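The Dillura Line

The budget form had fifteen columns, and Njål Lie had filled in fourteen of them. The last was headed Justification. He had left it empty since the morning of 2 June 2021, when the request came down from the Lallthorpe office asking every group to state its equipment needs through the end of the following year.

His group had one need. Folding work had outgrown its tools. The current units were hand-held, two-fingered, carried from room to room in a padded case. The proposal was to buy a fixed cell from Skaltard, with a table, two arms and a service contract. The quoted price was 343 thousand. A second quote, from Sveinbjörnsson, came to 331 thousand but excluded freight, installation and the spare wrist.

Rochelle Mbeki read the form over his shoulder.

"You have depreciation over five years," she said. "Finance uses four for anything with a motor in it."

He changed the cell. The annual figure went up. Neither of them remarked on it.

"What goes in the last column?" he asked.

"What the work is. They have never seen it. Attach the bedroom."

He opened the folder and found the session with the red sweater.
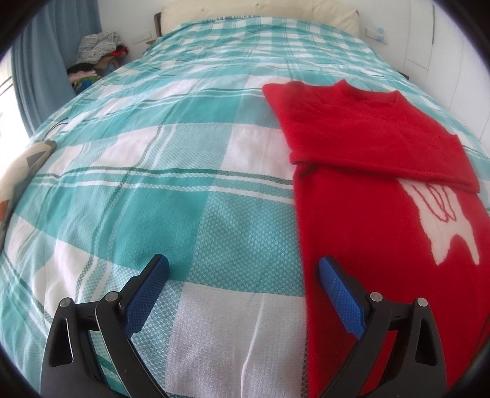 Why buy a fixed cell when the hand-held units already do the folding work?
The hand-held units need an operator for every minute of use, and labor is now the largest line in the budget. A fixed cell moves part of that cost into a single purchase that can be spread over four years.

He typed both lines into the column and read them back. They were correct. They also made the purchase sound finished, and it was not.

Hnat Kobzar came in at eleven with the maintenance log. He had kept it on paper for two years and had recently been told to move it to a spreadsheet. He put the paper on the desk.

"Pads," he said. "You have no line for pads."

"They're under consumables."

"Consumables is tape and batteries. Pads wear. On a fixed cell they will wear faster, because the cell does not get tired and go to lunch."

Njål opened the Skaltard quote again. Replacement pads were listed on the ninth page, in a table with a gray background, sold only in full sets. He multiplied. He added a line. The total moved past the amount that Lallthorpe could approve without a second signature.

"Who is the second signature?" Rochelle asked.

"Onyshchenko."

Vsevolod Onyshchenko had once returned a request for a label printer with a two-page comment on the cost of labels. He was not a hostile man. He believed that a machine was the cheapest part of owning a machine, and he had been right often enough to be left alone.

They called him at two. He had the form open already.

"Floor load," he said.

Njål looked at Rochelle. Rochelle looked at the ceiling.

"The cell stands on a steel base," Onyshchenko went on. "Your room is on the third floor. Has the building given you a figure?"

"Not yet."

"Then you have a quote for a machine and no place to put it. What is the annual cost of continuing as you are?"

"It's 282 thousand, with labor."

"And what do you lose by continuing?"

Njål considered it. A fixed table gave the same light, the same height and the same flat surface each time. A bed did not. Beds were soft, they came with patterned covers, and other things were left lying on them. He had listed this under Risks. He saw now that two of the three funded projects on the list required it.

"With only the cell, we lose the rooms," he said. "The Dillura work is all in rooms."

"Then you are asking me to replace the thing you will still need. Send me the operators' side. I want to see what the labor line pays for."

Njål went back to the folder. He passed over the tables and the test bench and chose another one from the same bedroom.

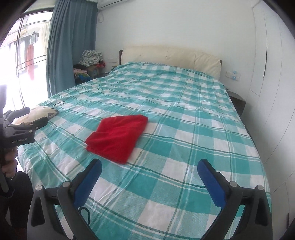 Room work, hand-held units: red cloth on a plaid bedspread.

The revised form went out under a new title. It asked for three things: more hand-held units, a full set of spare pads for each, and a paid survey of the third floor. The cell was moved to the following year and marked as deferred pending load data. Woo-jin Baek, who ran the Dillura schedule, signed first and asked only that the units arrive before August.

Onyshchenko signed the next day. He attached one comment, addressed to Kobzar, asking for the pad log in spreadsheet form.

Hnat printed the comment and filed it with the paper log.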